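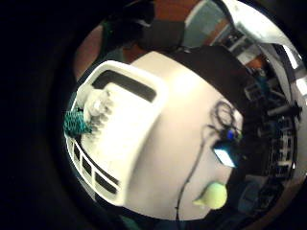
Filed under: Household Finance, Saving and Budgeting

Search papers and notes... Go

4.2 Separate accounts and small replacement costs

The second part of the analysis looks at whether households that keep a separate account for irregular costs are less likely to put those costs on a credit card. By irregular costs we mean car registration, dental work, school levies and the replacement of ordinary household goods. Rent, mortgage repayments and groceries were left out, as were single purchases above $3000, which most respondents treated as a different kind of decision and often paid for with a loan.

The sample for this section is the 439 households in the Sultana survey area that completed both the opening questionnaire and the April diary. Each household recorded the cost, the method of payment and whether the money had been put aside beforehand. Respondents who used the Kodo budgeting app could export their entries directly. The others filled in a paper diary, and these were keyed by hand and checked against the bank statements supplied.

Figure 2. Moulded plastic handle with a slot opening.

Households with a separate account used credit less often for irregular costs, and the difference held after we controlled for income, tenure and number of dependants. It was largest among renters. Among owners with an offset account the pattern was weaker, probably because the offset balance was already doing the same job and a second account added little. We did not ask why people had opened the account, so we can't say whether the account changes behaviour or whether careful savers are simply more likely to open one.

The size of the regular transfer mattered less than we expected. Many respondents moved roughly $10 a week and left it alone. Larger transfers were more often reversed before payday – a pattern also visible in the Mastelon pilot, where the default amount was set higher and a good share of participants switched it off. Timing was a better predictor. Transfers set for the day wages arrived tended to stay in place, while those made at the end of the pay cycle were irregular and often skipped.

Two limits should be noted. The diary covers a single month, so annual bills are caught for some households and missed for others. The Sindska weighting method corrects for this in part, but it assumes that bills fall evenly through the year, and council rates and registration do not. Cash spending is also likely to be under-recorded, especially in the paper diaries. The estimates for low-cost items should therefore be read as a lower bound. Results by age group are given in section 4.3.

Last updated: May 3, 2025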